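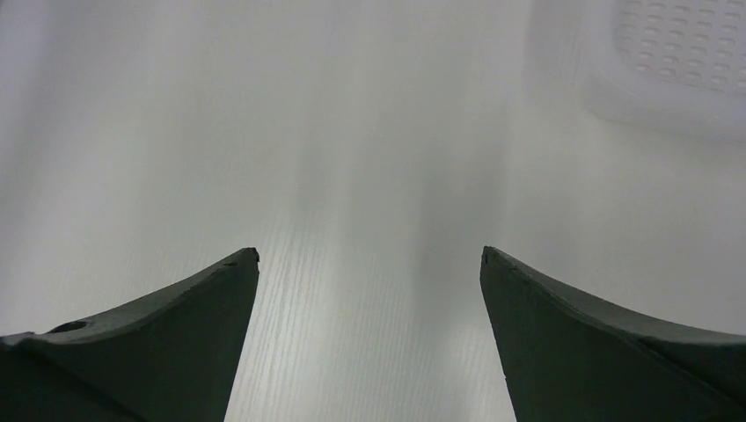

Buying the second arm: what I would put in the budget
Speaker notes, Thursday session, 13 minutes
By the automation desk, Skavel Laundry Services
Posted in March
27 shares | 3 comments

Slide 1. Say good morning, wait for the door to close. Explain that I speak only of the costs and the order of the costs. The programming talk is after lunch.

Slide 2. The first quote. Aston gave us a price for the arm and a price for the gripper, on separate pages. We read the first page very well and the second page badly. Ask the room: who has a line in the budget for fingers? Pause here.

Slide 3. Fingers are a consumable. Please treat them like tires on a van. One pair from Cundero is 870 dollars with delivery, and we now order 3 pairs at the same time. The printed ones from Rodrigues are cheaper, but I have no long record for them yet, so I give no advice.

Slide 4. The cloth. Let this slide stay a little longer.

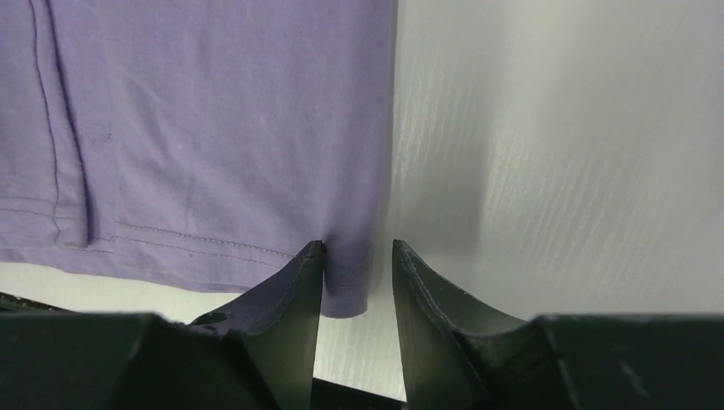
Gripper at the hem of a purple garment, on the pale work surface.

Thin cloth is the work we are paying for, so thin cloth must be in the supplier's trial. A trial with cardboard boxes gives you a nice afternoon and no information. Point to the corner which hangs down between the fingers. Then say: write the fabric in the purchase order, with the weight and the kind of hem.

Slide 5. The table. We paid 1027 dollars for the table and its fixing to the floor, and it was in no plan. The colour also matters for the wrist camera. Ask your supplier to test on the same surface you will have at home.

Slide 6. Timing. Roughly 13 weeks from signed order to delivery in our case. Put the training days before the delivery, not in the same week. (If somebody asks about leasing: we compared it, we bought. Don't go into the tax part.)

Slide 7. Questions. Repeat each question in the microphone. The spreadsheet is on the table near the coffee, on paper, please take only one for each company.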